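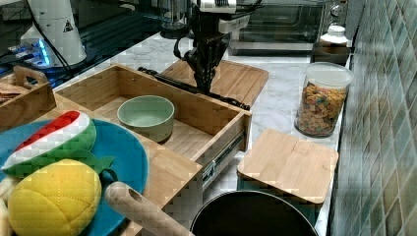

Questions people ask me about the Nullow kitchen kit

What do I get in the box?
The arm, the two-fingered gripper, a little camera for the wrist, and every cable you need (there are a lot of cables, sorry!). The counter, the drawer and the dishes are up to you.

Do I have to clear my kitchen first?
Nope! I leave the toaster oven and the cereal jar right where they live. Just keep the space the arm swings through open, and coil your cables away from any drawer you want to use.

Which drawers can it work with?
I like a plain bar handle best, and so does the gripper. Round knobs are harder. Fukuda sells clip-on bars if you're stuck with knobs -- I haven't tried them on a heavy drawer yet.

What does the wrist camera see?
Mostly whatever is straight under the gripper, plus a good bit of the gripper itself.
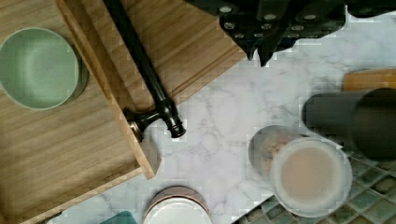
Wrist camera view, with the green bowl in the open drawer

How long does setup take?
My first one took 34 minutes, and I stopped for coffee. Parvathi Kaimal wrote the setup guide, so start with her page on leveling the base.

Can I try it before I buy?
Sure, come by the Rardale shop any Friday and bring your own bowl if you like!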